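机器人也要守规矩:一份写给小朋友的车间说明

大人总爱说,机器人从不犯困、从不走神、从不为了吃冰激凌而提前下班。这些都对。可是他们常常忘了说后半句:机器人也从不会自己想一想“咦,这里怎么多出来一只手”。如果没有人提前替它想好,它就会照着原来的路线走过去,走得又准又稳,然后撞上去。

所以,有机器人干活的地方,规矩特别多。有的写在墙上,有的写在厚厚的本子里,还有的藏在机器人的程序里,你看不见,但它一直在那儿。这篇文章就带你看看这些规矩长什么样,顺便看看大人们为了守规矩,能变得多么啰唆。

一、先搞清楚:谁来守规矩?

很久以前,有些科幻小说家给机器人编过守则,大意是机器人不许伤害人。听起来很棒,可是有个小麻烦:一条机械臂并不知道什么叫“伤害”,也不知道什么叫“人”。它知道的是角度、速度、力气,还有“夹紧”和“松开”。你对它念一百遍守则,它也只会安安静静地等下一条指令。

因此,真正的规矩是写给人的:写给设计机器人的人、安装机器人的人、给它编程序的人,还有每天在它旁边工作的人。机器人闯了祸,没有人会罚它站墙角。大家要查的是:速度是谁设的?围栏的门为什么开着?那张检查表上,为什么有一格是空的?

大家坐下来商量好、写成文件、请所有人都照着做的规矩,叫作“标准”。标准读起来不太好玩,里面没有恶龙,也没有宝藏,只有一条接一条的“应当”和“不得”。不过,每一条“不得”背后,多半都有一个人曾经那样做过。

二、给机器人画一个圈

机械臂能伸到的所有地方,合起来叫“工作范围”。你可以做个小实验:站着不动,伸直胳膊,往前、往旁边、往上慢慢画圈。你的手能碰到的地方,就是你的工作范围。现在请弟弟妹妹站远一点,再转得快一点。恭喜,你刚刚明白了安全围栏是干什么用的。

有些机器人力气很大,速度很快,必须关在围栏里。门一打开,它就得停。这种门上装着一个叫“联锁”的装置,意思是“门和机器人锁在同一条规矩上”。有人觉得每次都要关门太麻烦,就用胶带把联锁开关粘住,让机器人以为门一直关着。这种做法在所有车间里都是禁止的,在所有车间里也都有人想过。

另一些机器人力气小一些,动作慢一些,可以和人在同一张桌子边干活,人们叫它“协作机器人”。名字很友好,可是别被名字骗了。它手里要是拿着一把尖尖的工具,那就得按尖尖的工具来对待,不能因为它叫“协作”,就跟它握手。

三、桌面上的规矩

在一家叫 Plisto 的小工厂里,编号721的工作台归尼格尔·凯特尔(Nigel Kettle)管。墙上贴着他写的桌面守则,一共5条。本来想写得更短,可他是个喜欢把话说清楚的人。

第一条:桌上只放这次要用的东西。水杯不行,手机不行,吃了一半的包子尤其不行。

第二条:零件放在说好的位置。机器人按照位置去找零件,你随手一挪,它可能就去抓空气了,而且抓得非常认真。

第三条:电线要收拾好。电线跟着胳膊一起动,留得太短会扯断,留得太长会挂住东西。检查的时候,要让机械臂慢慢走完整条路线,从头看到尾。

第四条:夹子旁边不放手指。零件歪了,先让机器人停下,再去扶。

第五条:看不懂就问。这一条是用红笔写的。

凯特尔先生说,第五条最难遵守,小孩子做得比大人好。

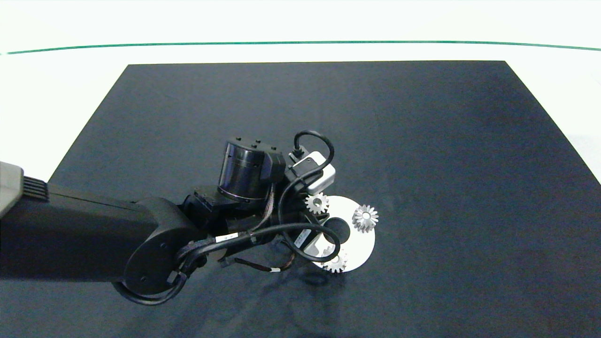
机械臂、夹爪和小摄像头:银色圆盘上放着三个小齿轮。

齿轮这种东西,很适合用来考验规矩。它们个头小,边上有齿,中间有孔,拿歪一点就装不上去。抓得太松会掉,抓得太紧又可能夹坏,所以“用多大的力”也要写进程序里,不能让机器人凭感觉。它没有感觉可凭。

铺一块深色的垫子也有讲究。浅色的金属零件放在深色底子上,人容易看清,摄像头也容易看清。你可以在家里试一试:把几枚硬币放在灰色的盘子里,再把它们放在深蓝色的布上,眯起眼睛比一比。要是硬币不见了,先问问弟弟妹妹。

不过,摄像头也会上当。金属会反光,灯光一晃,亮亮的一块可能被当成零件的边。所以好的做法是先把灯固定好,再教机器人认零件。教完之后又把灯换了位置的人,通常会在下午重新教一遍。

四、那个红色的大按钮

几乎每一台工业机器人附近都有急停按钮。它通常是红色的,像一朵胖蘑菇,底下常常衬着黄色。它的用法全世界都差不多:出事了,拍下去。

关于急停按钮,有几件事值得知道。

它要装在人伸手就够得着的地方。装在柜子后面的急停按钮,只能算装饰品。

它按下去以后会卡住,要有人转一下或者拔一下才会弹回来。弹回来之后,机器人也不可以自己马上动起来,得有人确认周围安全,再另外下达启动的命令。

它要定期检查。不能等到真正需要它的那一天,才发现它已经坏了好久。

还有,不要拿它当普通的关机键。每天下班都拍一下,确实很过瘾,可是对机器没有好处。

那么,误拍了会怎么样?会停工一小会儿,会有几个大人叹气。仅此而已。在好的车间里,没有人会因为拍了急停按钮挨骂。要是有人挨骂了,下次别人就会犹豫,而犹豫正是最不该发生的事。

五、慢一点,再慢一点

给机器人换了新动作,第一次运行必须慢。人站在外面,手里拿着一个叫“示教器”的控制盒。有些示教器背面有一个要轻轻捏住的开关,捏在中间位置,机器人才会动;松开手,它停;吓了一跳使劲攥紧,它也停。

为什么攥紧也要停呢?设计它的人想得很周到:人受惊的时候,有的会撒手,有的会越抓越紧。你是哪一种?不知道也没关系,开关两种都照顾到了。

凯特尔先生有一年十二月给机械臂改过一小段路线,只改了一点点,觉得没必要慢慢试。他的同事坚持要按规矩来。结果慢速走到一半,夹爪稳稳当当地朝着他的保温杯去了。保温杯本来就不该在那儿,请看第一条。从此以后,他再也没有说过“只改了一点点”这句话,至少没有当着同事说过。

六、检查表:无聊,但是有用

开工之前,操作员要填一张检查表。Plisto 的检查表有13项,有些看起来简单得好笑,比如“桌上没有多余物品”“螺丝没有松动”“急停按钮可以按下”“人员已经离开工作范围”。

正因为简单,才要写下来。复杂的事情,人会认真对待;简单的事情,人会说“我肯定做过了”。请想一想你上次说“我肯定把作业装进书包了”是什么时候。

填检查表也有规矩:看一项,勾一项。先从上到下一口气勾完,再回头看,那叫画画。

七、摄像头看见了什么

装了摄像头的机器人还多出一类规矩,是关于隐私的。摄像头本来是看零件的,可是谁从旁边走过,它也可能一起拍下来。所以工厂要说明白:拍什么,存多久,谁可以看。用不着的画面应当删掉。旁边最好贴一个告示,让路过的人知道这里有摄像头。

你在家里或者学校里看到会动、会看、会听的机器,也可以问同样的问题。如果大人答不上来,请看第五条。

八、轮到你来写

找一张纸,假设你的书桌上来了一条机械臂,它的工作是帮你把铅笔放回笔筒。请替它写几条规矩。下面几个问题可以帮你开个头:

它最远能伸到哪里?谁不可以坐在那个范围里?猫算不算?

铅笔应该放在什么位置,笔尖朝哪边?

急停按钮装在哪儿?你的左手和右手都够得着吗?

如果铅笔掉到地上,谁去捡?捡之前要先做什么?

写完以后拿给家里人看,请他们专门挑毛病。真正的工程师也是这么做的,这一步叫“风险评估”,就是大家坐在一起,努力想象事情能糟糕成什么样子。很多孩子在这方面很有天赋。

小词典

工作范围:机械臂能够到的所有地方。

夹爪:装在机械臂末端、用来抓东西的部分。

联锁:门没关好,机器就不能运行的装置。

急停:紧急停止。先拍,再解释。

示教器:用来教机器人走路线的控制盒。

标准:许多人商量好、写下来、大家一起遵守的做法。读的时候可以准备一点饼干,但不要放在工作台上。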